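Stanex clip-on cable kit: four months on our arm cell
Posted in November by the Akdale bench blog
16 comments | 1000 shares

I bought the Stanex kit in July - sleeves, edge clips and a little bag of ties - for the arm cell I look after at our Salinas shop. Setup took one Monday morning, and most of that was me jogging the wrist around to see where the gripper cable pulled tight.
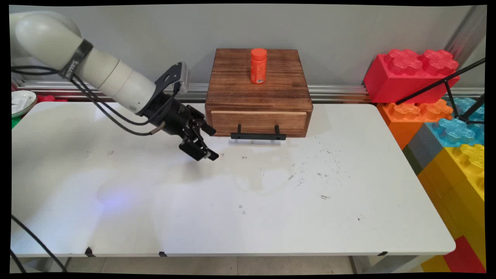
Between jobs, and a closer look from down at the wrist. 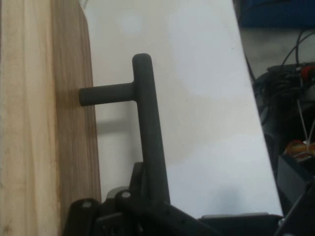 The clips grip a table rim really well (I lean on mine all day!) and come off without tools. The ties are stingy, so buy extra. My routine now is simple: every 1000 cycles I check the finger screws, reseat the wrist connector and wipe the table, which I'd been skipping far too often.

My one gripe is the sleeve. It's stiff, and it fights you at the elbow - I gave up and left that stretch bare. Four stars, and I've already ordered a second kit for the Tustham cell.

Contact | Copyright Akdale | Back to top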